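Notes from the Grasping Bench

It has been a busy October for Şengül Bilgin and her little team at Tresance, who are teaching a robot to tidy up by letting it learn from people using hand-held grippers. They now have 2,204 demonstrations — a good many more than we dared hope for back in spring!

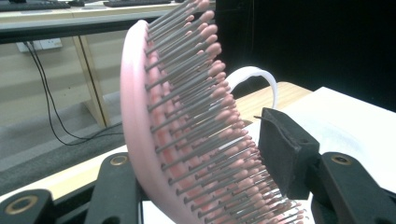

Şengül's method adds a "squeeze check," a small model that guesses from the wrist camera how firmly an object is held. Smooth cups gave it little trouble, but bristles are another matter. With a padded finger resting on the tips of the pins, as with the pink hairbrush, the model has to judge its hold through a surface that can bend, and İlker Altıntaş has spent many patient evenings on just that case. Adding 1,000 brush grasps to the training set brought success up to 90 percent, and we're all very pleased for him.

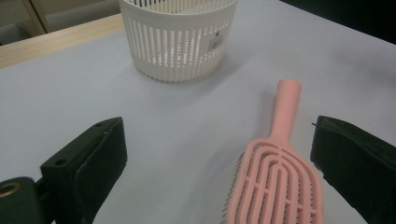 Page last updated: October, 4 p.m.

Next the team turns to placing, using a slotted white basket and brushes laid flat on the table. Şengül would love to hear from anyone at Watow who has tried something similar, so do please drop her a note.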